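Please Stop Making Themes That Do Everything

I build small websites for small clients, and I have done this work for 12 years. In this time I bought many themes, I installed even more free ones, and I deleted almost all of them. My opinion has become quite simple. A theme should decide how the pages look, and then it should stop.

Let me explain with a case from last September. A choir in Wurach asked me to make their old site a little faster. The site used a theme called Trosodell, which was very popular among my clients for a while. When I opened the admin area, I found a menu with 217 options. There was an option for the shadow under the menu. There was another option for the shadow under the menu when the visitor scrolls. There was a gallery, a slider, a booking form, an event calendar, and a tool for making price tables. The choir has no prices. They sing for free, mostly in churches.

I asked Sabine Wendt, who writes the news on that site, which of these options she had ever changed. She thought about it and said: the logo and the color of the links. So she used 2 of them. All the others were loaded on every page, together with their scripts and their fonts, and on her own phone she had to wait until the first headline appeared.

I do not blame the authors of Trosodell alone. The marketplaces push them in this direction. A buyer compares two themes side by side, and one has a list of features that is three screens long, and the other says "clean blog layout, two columns." The price is the same. Of course the buyer takes the long list. I did it also when I started, and I felt clever.

The problem comes later, when you want to leave. A good theme can be changed in one afternoon, and the posts stay the same posts. With the big themes, the content is mixed with the theme. The choir had some 62 pages, and the gallery on each of them was written in short codes that only Trosodell understands. When I switched the theme off on a test copy, the pictures disappeared and the visitor saw square brackets with numbers inside. I had to put every gallery back by hand, in the normal gallery block which the system has already had for years.
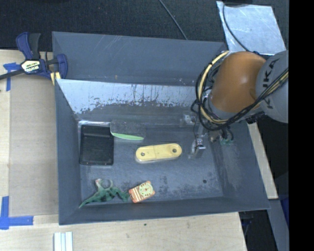
Gray bin with a black tray and other items in it.

My colleague Jannik Kramer does not agree with me, and I want to be fair to him. He says that many people cannot pay for a developer, and for them the big theme is the only way to have a booking form or a slider without asking somebody. He set up a site for a bicycle shop with Horrocks, another of these large themes, and the owner is happy with it. He can move the boxes on the home page himself and he does it every season. I have seen the site, and I must admit it looks good.

But I think Jannik describes a need for plugins, and he gives the answer to the theme. If the bicycle shop needs a booking form, let it install a booking form. If next year it does not need it anymore, the owner can remove it and nothing else breaks. When the form lives inside the theme, he keeps it forever, or he must change the whole house to get rid of one door. Also the updates are a worry. A company that makes only a form will probably repair the form when there is a security hole. A company that makes a theme with fifteen modules inside has perhaps copied the form from another company, and waits for them, and you wait for both.

There is one more thing that bothers me, and it is a question of taste. Sites that are made with these themes look alike, although they have so many options. You get the wide picture on top, then three round icons, then numbers that count upward while you scroll. People are afraid of the options, so they keep the demo and only replace the text. Montserrat Salinas once showed me her pottery blog, and she had still the three icons from the demo: a rocket, a light bulb and a coffee cup. She did not know how to remove them and after some months she did not see them anymore.

For her I installed Poltar, a small free theme. It has one page of settings, and you can read all of it without scrolling on a normal screen. She chose a font, she uploaded a header picture, and then she asked me where the rest is. I told her there is no rest. In the first week she was a little disappointed, I think. Since then she has written more posts than in the whole year before, but maybe she also simply had more time.

So my request to the theme authors is to take things out. Put the slider in a separate plugin and sell it separately, if you need the money; I will understand that and I will sometimes buy it. Use the blocks and the menus that the system already offers. And please write in the description what happens to my pages on the day when I switch your theme off. I would pay more for a theme that has this paragraph.

Contact | Copyright Ifeanyi Adeleke, all rights reserved | Back to top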